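읽는 시간 6분

결국 또 컵 이야기를 쓰게 됐다. 지난번에 찬장 정리 글 올리고 나서 "그래서 남긴 게 뭐예요?"라는 댓글이 제일 많았는데, 답을 미루고 미루다가 2월이 다 가버렸다. 오늘은 커피 한 잔 내려놓고 앉은 김에 다 써보려고 한다. (지금 새벽 한 시다. 커피는 왜 마셨을까.)

우리 집 그릇은 원래 뒤죽박죽이었다. 결혼할 때 받은 무거운 도자기 세트가 있고, 자취할 때 쓰던 이 나간 공기가 있고, 어디서 왔는지 모르는 머그가 열 개는 넘게 있었다. 세트 머그는 예쁘긴 한데 들 때마다 손목이 시큰했다. 그래서 늘 손이 가는 건 싸고 가벼운 것들이었고, 비싼 그릇은 맨 윗칸에서 먼지만 먹고 있었다. 손님이 오면 꺼내야지 했는데 정작 손님이 오면 나도 모르게 싱크대 옆에 있는 걸 집어 든다. 우리 집에 자주 오는 Lizeth Agudelo는 아예 자기가 쓰는 컵을 정해놓고 알아서 꺼내 마신다. 그 컵도 물론 제일 싼 컵이다.

이번에 정리하면서 기준을 딱 하나만 세웠다. 한 손으로 들어서 편하면 남기고, 아니면 상자에 넣기. 처음엔 색깔별로 맞춰볼까, 겹쳐지는 것만 남길까 별생각을 다 했는데 기준이 많아지니까 하나도 못 버리겠더라. 이건 색은 안 맞는데 겹쳐지고, 저건 안 겹쳐지는데 색이 곱고, 그러다 오후가 다 갔다. 그래서 다 접고 그냥 들어봤다! 하나씩 들었다 놨다 하니까 한 시간 만에 끝났다.

살아남은 것 중에 제일 좋아하는 건 연한 청록색 플라스틱 머그다. 동네 생활용품점 Luvton에서 떨이 바구니에 들어 있던 건데, 살 때는 양치컵으로 쓸 생각이었다. 그런데 집에 와서 보리차를 따라봤더니 손잡이에 손가락이 쏙 들어가고, 가볍고, 색이 또 은근히 예쁜 거다. 그날로 욕실이 아니라 부엌에 자리를 잡았다. 연보라색 접시도 그 옆 매대에서 집어 왔다. 과자 몇 개, 귤 두 개 올리면 딱 좋다. 둘이 세트도 아닌데 같이 두면 세트처럼 보여서 볼 때마다 기분이 좋다.

그리고 분홍 인형. 이건 그릇이 아니지만 우리 집에서는 거의 그릇 대접을 받는다. 얼굴이 동글동글하고 비버인지 돼지인지 아직도 의견이 갈린다. 나는 비버파, Ronaldo Baluyot 씨는 강경한 돼지파다. 앞니가 있는데 어떻게 돼지냐고 했더니 돼지도 이는 있다고 한다. 할 말이 없었다.

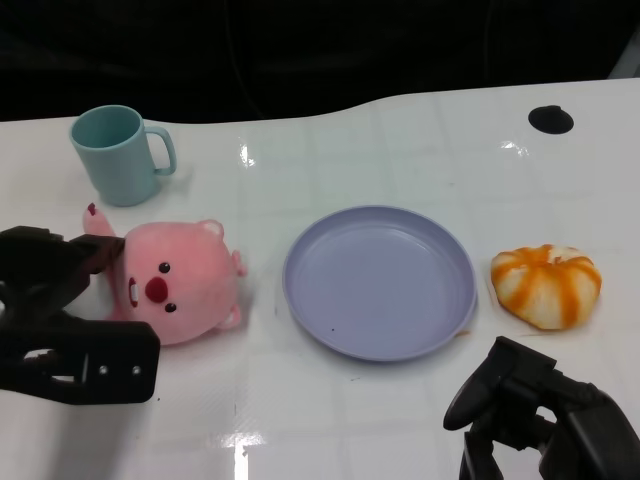
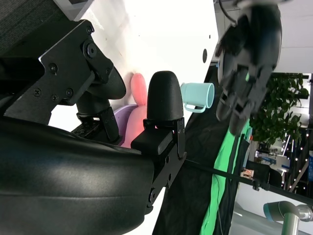 분홍, 청록, 하얀 상판. 요즘 내가 제일 좋아하는 조합이다.

플라스틱 컵에 밴 커피 자국은 어떻게 지우나요?

베이킹소다를 물에 되직하게 개서 자국 위에 바르고 한 시간쯤 두었다가 부드러운 스펀지로 살살 문지르면 웬만한 건 빠져요. 오래된 자국은 미지근한 물에 과탄산소다를 조금 풀어서 담가두었다가 여러 번 헹구면 되고요, 철수세미는 쓰지 마세요. 흠집이 나면 그 자리에 색이 더 잘 배거든요.

저 질문은 Senga Halliday 님이 댓글로 주신 건데 비슷한 걸 물어본 분이 몇 분 더 계셔서 본문에 옮겨 적었다. 나도 예전에 철수세미로 박박 밀었다가 컵 하나를 통째로 버린 적이 있다. 처음엔 깨끗해 보여서 엄청 뿌듯했는데 일주일도 안 가서 안쪽이 누렇게 돼버렸다. 카레 담았던 통은 또 얘기가 다른데, 그건 나도 아직 답을 못 찾았다. 햇빛에 말리면 색이 빠진다는 말이 있어서 창가에 내놔봤더니 조금 옅어지긴 했다. 조금이다, 정말 조금.

하얀 상판 얘기도 해야겠다. 반짝이는 흰 테이블은 예쁜데 손이 많이 간다. 컵 바닥 자국, 손자국, 과자 부스러기까지 다 보인다. 처음 며칠은 닦느라 앉아 있을 틈이 없었다. 지금은 마른 극세사 천을 옆에 두고 저녁에 한 번만 닦는다. 물기 있는 행주로 닦으면 얼룩이 남아서 또 닦게 되니까 나는 마른 천이 마지막이다. Jyoti Sandhu 언니는 Brekia 세정제를 쓰면 편하다고 하나 나눠줬는데, 향이 너무 세서 나는 결국 물에 주방세제 한 방울로 돌아왔다. (언니 미안해요, 고맙게 잘 받았는데 욕실에서 쓰고 있어요.)

반짝이는 상판이 좋은 점도 있다. 파스텔색이 정말 잘 산다. 나무 식탁에 두면 좀 장난감 같던 컵이 흰 바탕에서는 갑자기 있어 보인다. 그래서 요즘은 간식 먹을 때도 괜히 접시 위치를 이리저리 옮겨본다. 과자는 그사이에 눅눅해지고...

인형 빠는 법도 여쭤보신 분이 있어서 짧게. 나는 세탁망에 넣고 찬물에 울코스로 돌린다. 탈수는 제일 약하게. 꺼내면 수건으로 감싸서 꾹꾹 누른 다음 그늘에 눕혀서 말리는데, 중간에 한 번 뒤집어줘야 뒤통수가 안 눌린다. 건조기는 한 번 써보고 후회했다. 다른 인형이었는데 털이 뭉쳐서 갑자기 열 살은 늙어 보였다. 눈이나 코가 딱딱한 재질이면 망을 두 겹으로 씌우면 부딪히는 소리도 덜하다.

상자에 넣은 그릇들은 Vivek Malhotra 씨네 벼룩장터에 같이 내놨다. 컵 하나에 100원, 접시는 200원 붙여놨는데 이 가격이면 그냥 주는 거 아니냐고 다들 웃었다. 그래도 다 나갔다! 무거운 도자기 세트는 신혼이라는 분이 한꺼번에 가져가셨는데 손목이 튼튼하시길 빈다. 판 돈으로는 돌아오는 길에 Jaiswal에서 짜이 티백을 사려고 했지만 당연히 택도 없어서 내 돈을 보탰다.

아직 못 끝낸 건 맨 아래 칸이다. 뚜껑 없는 통과 통 없는 뚜껑이 모여 사는 곳. 열 때마다 쏟아져서 발로 밀어 닫고 있다. 여기는 들어서 편한지 보는 기준도 안 통한다. 뚜껑은 다 가볍다. 칸막이를 하나 살까 하고 Vedent 수납 선반을 장바구니에 넣어놨는데, 또 사면 그게 정리냐 싶어서 결제를 못 누르고 있다. 혹시 써본 분 계시면 깊이가 어떤지 좀 알려주세요. 우리 집 하부장은 배관 때문에 안쪽이 좀 얕은 편이에요.

다음 글은 아마 냄비 손잡이 이야기가 될 것 같다. 나사가 자꾸 풀리는데 조여도 조여도 다시 풀린다. 일단 오늘은 컵 씻어놓고 자야지.

조회 1,052

최근 글
찬장 정리 첫째 날, 머그가 왜 이렇게 많지
보리차 진하게 끓이는 우리 집 방법
유리컵 물때, 식초로 닦아봤어요
벼룩장터 나가기 전날 챙긴 것들
귤 한 박스 안 무르게 먹기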